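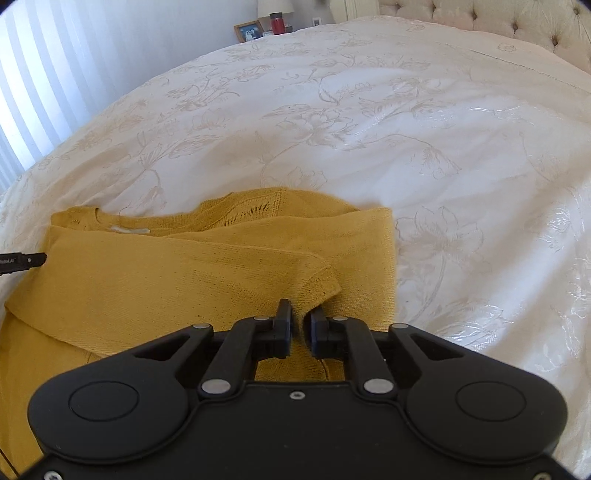 Why does wool keep you warm?

Have you ever pulled on a woolly jumper in January and felt cosy almost straight away? The wool isn't making any heat, you know. All that lovely warmth comes from you!

Wool starts out as the coat of a sheep, and every hair in it is crinkly, a bit like a tiny spring. When lots of crinkly hairs are spun and knitted together they leave little gaps, and the gaps fill up with air. Heat finds it hard to get through still air, so it stays close to your skin.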